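December 2018, Madby

The heating in the office is broken again, so I have worked all day in my coat. Matvii Hrytsenko brought tea and then took my good chair.

Morning: planner

I started 1,000 runs of the Stokitz planner overnight, with the start position of the arm changed a little each time. In the log this morning, 5 of them had ended with no path found. All five have the same message, "goal state in collision", and it was not the goal which was wrong but the collision margin. In April I set it by hand for the old gripper and then I forgot it. I have moved the value to the settings file, where it should have been from the beginning.

Matvii thinks that the joint limits on the wrist are also too narrow. I am not sure. I will ask Stetsiuk before I change them.

After this I opened the simulator and stopped it with the arm bent over high and the fingers pointing down, close to the two thin blue rods. I wanted to read the distances at this moment.

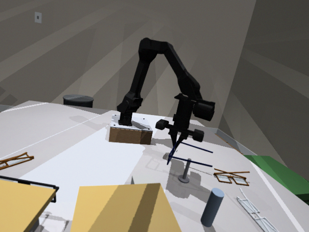 Afternoon: distances

The distance to the lower rod was correct. The distance to the small grey post was too large, and I lost two hours before I understood that the checker was using an old mesh for its round base. I made the new mesh and started the runs again, this time 3,000.

When I left to catch the bus, 1,719 were finished. I have not looked at the results from home, although I wanted to. Tomorrow I must write to Standutgate about the licence, and bring gloves.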